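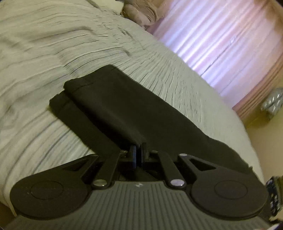 Unit 3: Folding and Sorting – Pants

Home Skills Basics, Brinside Adult Learning
Notes for Thu 27 April – T. Mercado

Bring back last week's sheet if you still have it. Spares on the side table.

Recap: shirts, towels. Most of you fine on towels. Fitted sheets we'll do again, groan all you want.

Today – pants, leggings, anything with two legs.

Lengthwise fold first. One leg over the other, then smooth from the waist down. Hems should end up close together. In the photo the black pair is folded lengthwise but the lower leg pokes out and its hem sits a bit farther left than the top one. Very common. Fix: hold both hems in one hand, waist in the other, small shake, lay down again. Don't try to push the bottom leg back under, you just get a ridge.

Dark fabric – hard to see edges. Feel for the seam with your fingers. A pale surface under it helps a lot, bed cover is fine. Pull the cover flat before you start tho, wrinkles underneath make it harder to judge if a leg is straight.

After lengthwise:
jeans – in half, then half again
leggings – thirds, or roll
dress pants – leave long, over a hanger bar
kids' sizes – in half once, enough

Stretchy stuff: do NOT pull tight when folding. It springs back and the fold goes crooked. Lay it, pat it, leave it.

Waist end is always wider. Tuck the crotch point in so you have a straight side, otherwise the stack leans. We'll practice this one, it took last group a while (the January group, they did get there).

Practice: 15 minutes in pairs. Each pair folds 5 items, swap, refold your partner's. Mixed pile – please don't all grab the jeans.

Questions that came up before
– Inside out or right side out? Right side out for this class. At home up to you.
– Pockets? Empty and flat. Check befor washing as well as after.

Homework: one drawer. Any drawer with pants in it. Write down what didn't fit. Reading is the Munteanu handout, second half only, skip the part on ironing.

Next week socks + underwear, short session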